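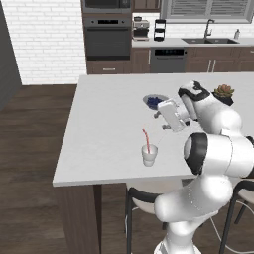
What the Death Notices Left Out: A Project Report

June 2026

When I began this project last October I thought I would be reading about deaths, and I ended up reading mostly about jobs, chapels and who was whose cousin. My subject was the death notices printed in the Griltthorpe parish newsletter, which the library keeps in five rather battered boxes (the lids no longer fit, so please be gentle if you go). I read 1,007 notices in all and copied out 203 of them in full, choosing those that gave both an occupation and a place of birth.

The first thing I wanted to know was how women's work was recorded, and I'm sorry to say that very often it wasn't. A man would be "for many years at the Brinkmann mill", while his wife, who may well have stood at the next machine, was "a devoted mother".
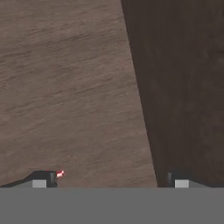

I did find exceptions, and they cheered me up no end. The notices sent in from Nulport, down on the coast, nearly always named a woman's trade, whether she gutted fish or kept the post office, and I would dearly love to know who was writing them. My guess is that families there wrote their own wording, whereas in Griltthorpe the newsletter's editor tidied everything up.

The other surprise was the Gosow families, who came over from that village together and went on naming it in their notices for three generations, long after anyone could have remembered it. My tutor suggested I compare these with the chapel burial register, and I have made a start, though the handwriting is slow going and I have only reached the letter D.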